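Folding sweaters is a better use of an evening than buying hangers for them. I gave up on hangers in March, after a rail in my closet came down with 31 knits on it, and I have had no stretched shoulders to complain about.

The usual objection is time. A cardigan takes me 23 seconds on a clear table. On a bed it takes longer and comes out crooked, so I use the table.
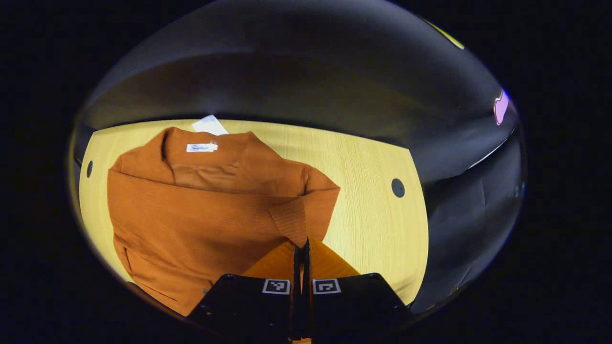
An orange knit laid out on the table, not yet folded.

Sleeves go in first, then the hem comes up to the collar. Ribbed knits forgive a bad crease by morning. Stores such as Pronness still hang heavy cardigans by the neck, and customers take them home and do the same. They should stop. A drawer costs less than a new sweater, and mine holds 2 stacks with room left for scarves.

We use cookies to improve your visit. Accept all | Manage settings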